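Why Do Shadows Move?
Orthorpe Science Center - Learning Pages for Ages 8 to 11

A shadow is a place that light cannot easily reach. Light travels in straight lines. When something solid stands in its path, the light is blocked, and a darker shape appears on the surface behind. Anything that blocks light can make a shadow, from a tall building to a single leaf.
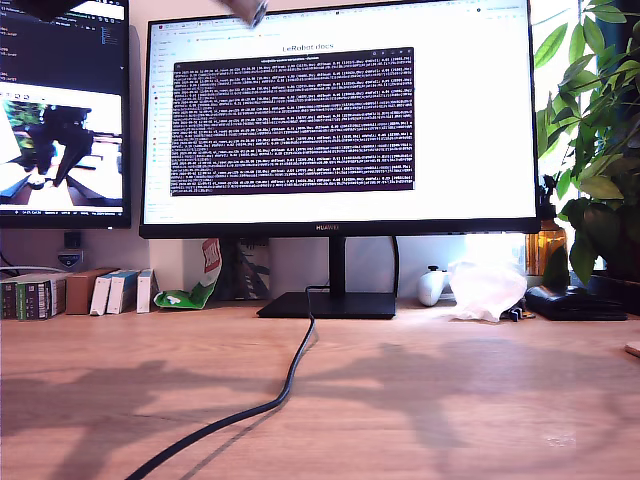
Some materials block nearly all the light that reaches them. These are called opaque. Clear glass lets most light pass through, so it is called transparent. Tissue paper is translucent - it lets some light through but scatters it, and its shadow is usually pale.

Soft edges and sharp edges
The Sun looks like a disk in the sky. It is not a tiny point, so its light reaches us from slightly different directions. Close behind an object, a shadow has crisp edges. Farther away, the edges become blurry. Scientists call the dark middle part the umbra and the paler border the penumbra.

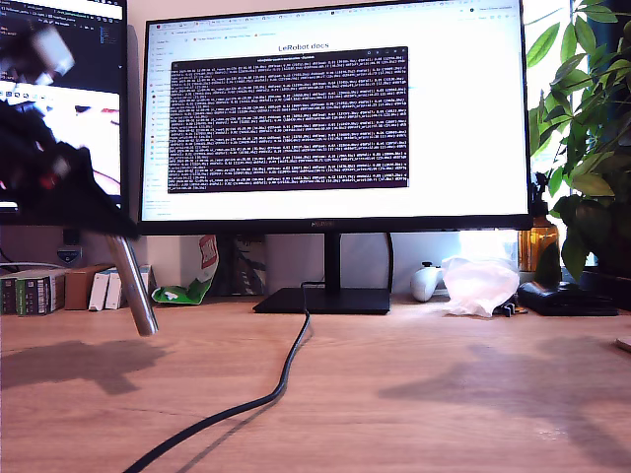
Lutfa Sultana
Education Officer, Orthorpe Science Center

Morning, noon and afternoon
The Sun seems to cross the sky each day, but it is the Earth that is turning. It turns 15 degrees every hour. As it turns, sunlight arrives from a new direction and shadows move with it. When the Sun is low, shadows are long. Near the middle of the day, when the Sun is highest, they are at their shortest. In Orthorpe, a noon shadow in December is much longer than a noon shadow in June.

Over 200 students have tried the shadow stick in our courtyard, and many ask whether it would work in their own town.
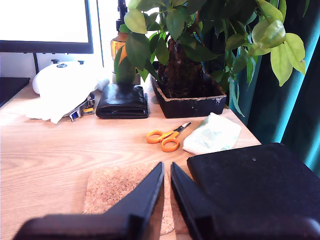 Gayan Thambiah wrote to us that his class tried it at school and their last shadow was longer than the one before it, although they had expected it to keep shrinking. The class had carried on past midday. Once the Sun begins to sink, shadows grow again.

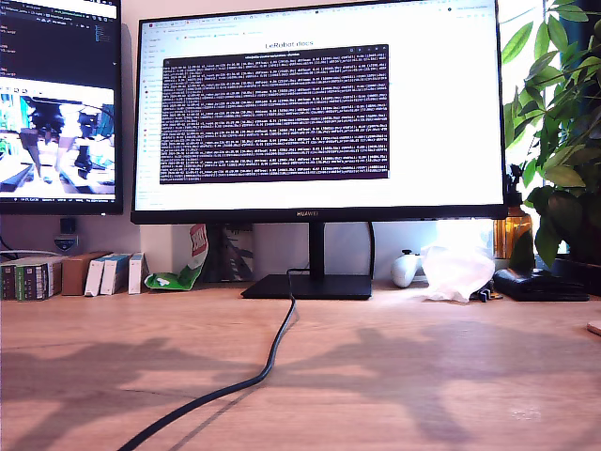

Try it yourself
You will need a straight stick, a pot of sand, chalk and a sunny piece of pavement.
1. Stand the stick upright in the sand.
2. Mark the tip of its shadow with chalk and write the time beside the mark.
3. Return every hour and make a new mark. Do not move the pot.
4. Measure from the stick to each mark and record the results in a table.

Never look directly at the Sun, even when wearing sunglasses.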